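Section 4: Your First Scripted Pick in the Simulator

By now you have Jornine installed, the license check passes, and the viewer opens without complaint. Good! This is the section where the arm starts doing things, and it's the one I most enjoyed writing. You'll load a scene, connect the planner to it, and run a complete pick and place from a script you can read in one sitting.

Before you start

You need the following running on the same machine:

- Jornine simulator, with the tabletop scene pack unpacked into your scenes folder
- Drenar planner, started in its own terminal
- The gripper profile you saved in Section 3

NOTE: If you skipped Section 3, go back and do it now. The planner will accept a default gripper profile, but the finger lengths will be wrong and your grasps will land short.

4.1 Load the scene

1. Open the viewer and choose Scene > Open.
2. Pick any scene from the tabletop pack. They all use the same naming for table tops, so the script below works on every one of them.
3. Press Reset. The arm moves to its home pose.
4. Switch to the wrist view by pressing W. Press W again any time you want the outside view back.
5. Turn shadows on under View > Lighting.

Do leave the shadows on. They cost a little speed, but they are a wonderful way to judge height when you're looking straight down, and your perception model will meet shadows sooner or later anyway. Tolera Tilahun trained an early detector with shadows off and it happily reported the arm's own shadow as an obstacle the first time we switched them on.

4.2 Connect the planner

1. In the Drenar terminal, type connect local and press Enter.
2. Wait for the line that says the scene has been received.
3. Type list objects. You should get every free-standing object and every table top, each with its own name.
4. Type check grip. This tells you if the planner thinks the gripper is open, closed, or holding something.

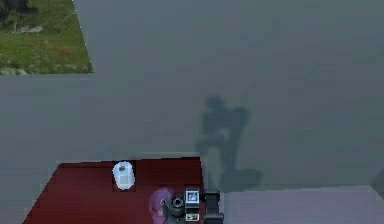
Step 4 matters more than it seems to. An object in the gripper changes the shape the planner has to steer around, and a planner that doesn't know about it will plan as if the fingers were bare. When you run attach, Drenar adds the held object to the arm's collision model, and from then on every path keeps clear of tables and neighbors with that extra bulk counted in. Run detach after each release so the extra shape goes away again.

CAUTION: Never run attach twice for the same object. The planner will keep both copies, and you will spend a puzzling afternoon wondering why it refuses perfectly good paths.

4.3 Set the planner limits

Open limits.txt and enter these values. They suit all the scenes in the pack.

planning_attempts = 10
clearance_mm = 40
max_samples = 1000
control_rate_hz = 33

You can raise the clearance if you like, but go gently. On a tight table a generous clearance can close off every route to the target, and the planner will report NO PATH even though the way in looks wide open to you.

4.4 Run the pick

1. Copy pick_place.script from the samples folder into your project.
2. On the first line, put the name of the object to pick, spelled just as list objects printed it.
3. On the second line, put the name of the table top to place it on.
4. Type preview. The planned path shows up as a line in the outside view.
5. Follow the line with your eye from start to finish. If you're happy with it, type run.
6. When the arm stops, type check grip again. It should say open.

Do the preview every single time, at least for your first week. Drenar finds very clever routes, and some of them swing the elbow much wider than you'd guess!

NOTE: If the wrist view freezes during a run, the arm is still moving. Press Space to pause the simulation, then reopen the view.

4.5 When something goes wrong

Object not found. The name in your script doesn't match. Names are case sensitive.

NO PATH. Lower the clearance a little, or move the place target farther in from the table's edge.

Grasp slips during the lift. Check the friction value in your gripper profile first. Pramila Nishad's notes in the samples folder list good starting values for soft and hard objects.

Arm stops above the target. The table height in the scene file and the one in the planner don't agree. Type refresh scene, then preview again.

4.6 Save your run

Type save run and give it a short name. The file holds the joint positions, the gripper state, and the wrist view for every control step, so you can play the whole thing back at any speed. You'll use this recording in Section 5, where we swap the fixed object name for a live detector and let the arm find its own target.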